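Clivura 16: preparar o piso antes da primeira demão

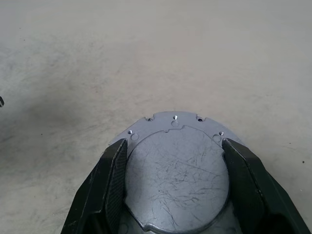 Fig. 1. Piso de concreto cinza com manchas claras e escuras.

Que bom que você decidiu pintar o piso da garagem! O selador Clivura 16 rende muito bem quando o concreto está preparado, e esta seção cuida só disso. A aplicação fica na seção seguinte.

Antes de começar

Separe vassoura de cerdas duras, aspirador, balde, desengraxante neutro, fita crepe, um pedaço de plástico transparente e luvas. Piso novo precisa ter passado pela cura completa indicada por quem fez a obra.

1. Esvazie o cômodo e varra do fundo para a porta. Depois passe o aspirador nos cantos e nas juntas (a poeira fina adora se esconder ali).

2. Dilua 200 ml de desengraxante em um balde de água limpa. Esfregue em faixas curtas e enxágue cada faixa antes de passar à próxima.

3. Repita nas manchas de óleo. As antigas às vezes pedem três ou quatro passadas, mas vale a pena insistir!

4. Deixe secar de um dia para o outro com portas e janelas abertas.

5. Faça o teste da umidade: cole o plástico no chão, vedando os quatro lados com fita, e volte na manhã seguinte. Se houver gotas por baixo, espere mais e repita.

6. Pingue água em vários pontos. Se ela for absorvida, ótimo, o concreto está pronto para receber o selador. Se formar bolinhas, ainda existe cera ou gordura: volte ao passo 2.

Nota: diferenças de tom no concreto são comuns e continuam aparecendo sob o acabamento transparente. Eu gosto muito desse efeito, mas quem prefere cor uniforme deve escolher a versão pigmentada, código 661.

Cuidado: nunca misture desengraxante com água sanitária. Use luvas e mantenha crianças e animais longe do piso molhado.

Cuidado: não aplique o selador com o piso abaixo de 11 °C. Em dias frios, espere o começo da tarde.

Terminou? Retire a fita, aspire mais uma vez e siga para a seção "Primeira demão".

Texto: Hye-jin Byun. Revisão técnica: Debashish Fakir.

Este site usa cookies para lembrar suas preferências. Aceitar | Configurar
© Clivura | Fale conosco | Voltar ao topo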